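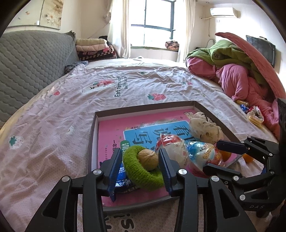 Badunness: a tabletop game about attention and bluffing

Players: 2 to 6
Age: 11 and up
Playing time: up to 65 minutes
Designer: Letay Gebremichael
Illustration: Nataša Ivanov
Publisher: Grestau

Badunness is a card game about what people notice, and I have wanted to write a proper page for it ever since the second prototype landed on our table and ate an entire Saturday. It borrows from the memory and attention tasks that psychology students meet in their first year, and then it lets your friends mess with them. If you like games where the fun happens in other people's faces, read on!

How it plays

Everyone is a witness to the same event in a town called Clusham. The event is a row of cards, laid out face up while the sand timer runs, then covered. After that you take turns giving testimony. You can say what you saw, you can say what you think you saw, or you can make something up and say it with a straight face. The others decide whether to back you or challenge you.

What makes it sing is the Suggestion deck. Before each round of testimony, the lead player draws a card and reads it aloud, and the card is a question with something slipped into it. "Was the bicycle leaning on the bakery or on the fence?" There may have been no bicycle. Half the table will now remember one. I have played this more times than I can count and I still fall for it (the umbrella got me twice in one evening).

You score for accurate testimony, for successful challenges, and for any detail you invented that another player later repeats as their own memory. That last one is called a plant. A plant is worth more than anything else in the game, and when one comes off there is usually shouting.

The rounds

A full game is 15 events, split over three "days." The first day is gentle, with short rows and plain pictures. On the second day the rows get longer and Distraction cards come in, which make you do small tasks while the timer runs: count backward, hum, name a river. The third day mixes in events from the first, and you have to keep straight which day a thing happened on. This is where confident players come apart. People are very good at remembering that a red door existed and very bad at remembering when.

For a shorter evening, play two days and stop. The scoring still works fine, and the rulebook has a separate winner's table for it.

What's in the box

Event cards, in three backs
Suggestion deck
Distraction deck
Player screens
Challenge tokens
Score pad
Sand timer
Rulebook, with the notes section at the back

Please do read the notes! Doina Trajkovski wrote them, and they go through the kinds of memory errors the game leans on: leading questions, mixing up sources, the way a detail gets firmer every time you say it out loud. She keeps it friendly and there is a reading list if you want more. Teachers have been using these pages by themselves, and that's fine with us.

Two players

It works, with a catch. Plants are much harder to pull off when there is only one head to plant them in, so the two-player rules add a deck called Leite, a silent third witness who testifies from drawn cards. Leite is right more often than you'd like. Milovan Stan tested this mode more than anyone and his favorite variant is printed on page 11, where Leite can also challenge.

Changes in the second printing

Last updated 3 September 2014

The Suggestion cards have larger type. The old timer ran a little fast in some copies and has been swapped for a better one. Two event cards from the first printing showed nearly the same street and caused arguments, so one has been redrawn. The challenge rule has been rewritten so it's clear that you put your token down before the testimony is checked, and that ties go to the witness. If you own the first printing you don't need to rebuy anything. The new rulebook is a free download and the replacement card can be requested by mail.

Translations

Thibault Vidal is working on the French version, planned for November. Leading questions turn out differently in every language, so most of the Suggestion deck is being written from scratch and tested again from the beginning. If you'd like to be a French-speaking tester, write to us and mention how many people you usually play with.

Common questions

Can I play if I have a terrible memory?
Yes, and you may well win. Good liars with bad memories do very nicely.

Do the cards run out of surprises?
The row is dealt fresh each time, so the same picture comes up next to different neighbors. You'll start to know the pictures after a while. That makes the third day harder.

Is there an app or a solo mode?
No app. Solo rules are being tried out and aren't good enough yet.

Can I sleeve the cards?
Standard sleeves fit, though the insert gets tight with all three decks sleeved.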